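Opening Doors with a Home-Built Arm: Speaker Notes

Talk length 25 minutes, questions after. Slide numbers in brackets. Skip [9] if the previous speaker runs over.

[1] Title. Say name, say shop, move on.

[2] Leave both pictures up while people sit down. First one is the cabinet door, second is the wrist camera over the carpet. 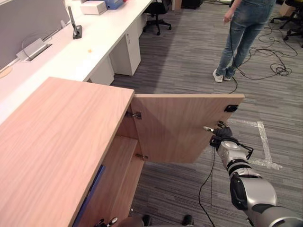
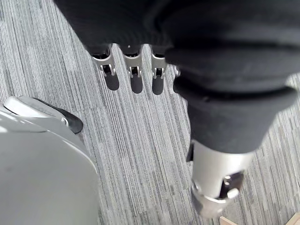 Drimham, July

[3] What the talk covers. A cabinet door, one arm out of two, and the control code that sits between them. Not covered: walking, speech, anything learned from the internet. The second arm is mounted but idle for everything I report today.

[4] Who did what. Violeta Navarrete did the wrist wiring and the power board. Phong Kiều wrote the force limiter. Renato Ibarra machined the adapter plates. I did the door controller and the bench tests. The shop is shared, so work happens in evening blocks and the tape goes down on the floor again whenever somebody has pulled it up.

[5] Why a door. A hinged door constrains the hand to an arc. If the arm's idea of the arc is wrong by a small amount, the error shows up as force at the fingers, and force is easy to log. A drawer would do the same job on a straight line. We started with a drawer and it was too forgiving.

Point at the first picture. Two hinges on the left, latch plate near the top of the free edge, fingers at that edge just below the latch plate. The pull point matters. Higher up you fight the latch, lower down the door twists on its hinges before it moves.

[6] Geometry. Hinge axis is estimated, never measured. The controller starts with a guess, pulls a short distance, fits a circle to the wrist positions and updates. Door radius in the config file is 300 mm to the contact point. Do not read out the whole config. Mention that the fit is poor for the first few degrees because a short arc looks like a line – the gain is ramped in for that reason.

[7] The wrist camera. Second picture. Three fingers side by side in the upper part of the view, the tip of a fourth next to them against the black fabric, one more jointed silver piece coming down at the lower right. Shadows on the carpet under the fingers.

Say something about the shadows. Phong's first segmentation pass labeled them as fingers, which gave the hand too many digits and a very confident pose estimate. Fix was a brightness threshold plus a check against the joint encoders. The encoder check alone would have been enough. We kept both.

Striped carpet is a bad background for optical flow. The stripes repeat closely enough that the tracker locks onto the wrong one and reports sideways motion. We tested a plain mat and the problem went away, then took the mat out again so that the numbers on the next slide would be for the floor we have.

[8] Numbers. Control loop period in the final build is 2146 microseconds. It was 3235 before Violeta moved the finger bus off the shared line. Stack limit on the limiter task is 800 bytes. Someone will ask why so small: the board is old and Siltarton, which is our name for the control stack, shares it with the logger.

Let people read the table. Do not read it to them.

[9] Cable routing. Optional slide. Cable hanging from the wrist is the weak point of the build. It loops toward the floor, and a loop can catch the bottom corner of an open door. What we tried:

Spiral wrap along the forearm. Stiff, and it changed the torque reading on the wrist joint.
Retractor on the ceiling. Worked until the arm reached low.
A second person holding the slack. Still the procedure. It does not scale but it is cheap.

[10] Fabric covering. The sleeve keeps dust off the wrist joints and stops the cuffs of the wiring from snagging. Earlier sleeve was too long and slid over the camera when the hand pointed down. Renato shortened it and put in a cord. Check the camera view before every run – this is line one on the run sheet.

[11] Failures. Go slowly here, it is the useful part.

Latch held. The arm pulls, force climbs, limiter trips, hand opens. Correct behavior, door stays shut. Add a short upward wiggle before the second pull.

Finger slipped off the edge. Controller kept drawing the arc in open air and reported success. There is now a check that force stays above a floor value for the whole arc.

Base moved. The controller read the shift as a new hinge position and chased it. Base position is now checked at the start of each run.

[12] What I would change. Put a force sensor at the wrist and stop inferring force from motor current. Write the logger first. Buy connectors with locks.

[13] Thanks. Damián Gallardo for the loan of the scope, Shabani Nyanda for reading the slides and removing nine of them. Code and drawings are in the Wuvesov folder on the shop server, ask me for access.

Likely questions:

Can it close the door? Yes, by pushing, with the same circle fit run backward. Less tested.

Does it work on a left-hinged and a right-hinged door? Left only so far. The sign is hard-coded in one place and I have not found the time to take it out.

Battery or wall power? Wall, for all runs in the table.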